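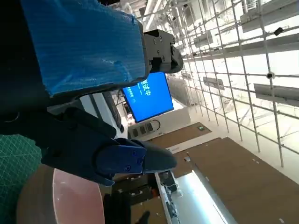

Skistar is a kit that helps schools and clubs teach a robot arm to do small jobs, like moving bread around a table. It comes in a big crate with 115 parts, and it was put together by Yaryna Pylypenko, who likes robots and likes snacks even more. The first thing most kids notice is the gripper, the part that does the grabbing. A Skistar gripper can be black with a dark blue plate near its tip, held on by little round screws, and the tip gets narrow so it can reach into tight spots. Think of how you pinch a raisin with two fingers — it's a lot like that!

Before a robot can do a job, a person has to show it how. You move, the arm moves too, and the computer saves every bit of it so the robot can practice later.
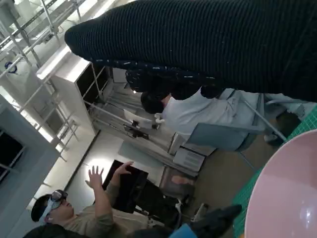 How many times do you have to show it?
For a simple job like picking up a roll, the Skistar guide asks for 400 tries. That sounds like a lot, but you can take turns with your friends and stop for lunch.

Bread is a fun thing to start with, because every piece has its own shape. A round golden-brown bun is one kind of puzzle, and a few shiny pieces in a pink bowl are another. Squeeze too hard and you get crumbs — too softly and down it goes.

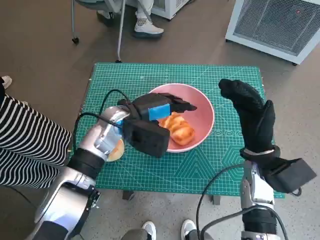
Can I use Skistar by myself?
You'll need a grown-up with you the whole time, and the kit is meant for groups of up to 5 kids. Ask your teacher or club leader if they can borrow one for April.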